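Packing the counter gift: speaker notes
Pichit Suwannarat, Siriwan stockroom training, Apr 14, 2018

Slide 1. Scope. Small gifts packed at the counter, paper bag or paper box. Hampers are covered in the Meder talk. Skip if running late.

Slide 2. Volume. Flultby shop packed 3000 gifts last season. Most complaints in February concerned bent cards and crushed snacks. Pause for questions from the Droltar branch.

Slide 3. Choosing the container. Bag for flat or soft items. Box where the contents must stand up. Open the box fully and put the lid to one side before picking any stock.

Slide 4. Cards and table layout. Leave both up while talking through the next two points.

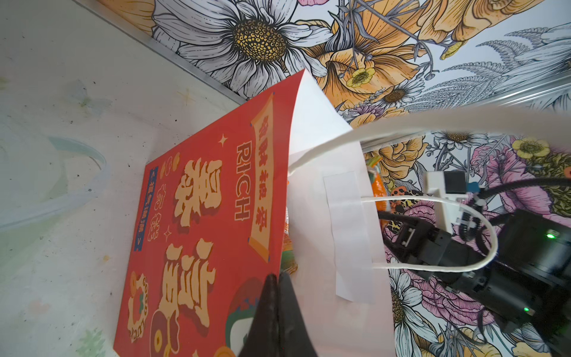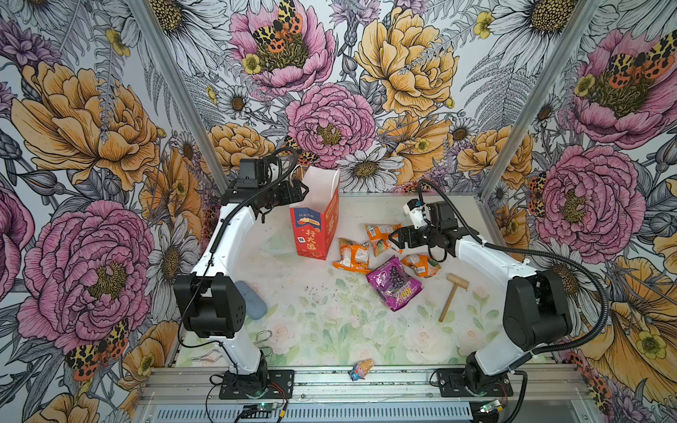 First: red card leaning on the white paper bag. Second: box, clear lid and snack packets on the table.

Point one, the card. Large lettering faces the customer. It goes in last, upright, against the inside wall of the bag. Check the rope handle lies outside the opening before the card goes in. A handle folded inside will crease the corner.

Point two, the snacks. Heavier packets at the bottom, sweets on top. Do not press down to close a lid. Take one packet out and try again.

Slide 5. Weight. Card stock limit for the small bag is 80 g. Anything over goes in the box. Hand round the sample sheet, item 53 in the stores list.

Slide 6. Practice. Work in pairs, one bag and one box per pair. Swap after the first round. Collect unused cards at the end and return them flat to the drawer.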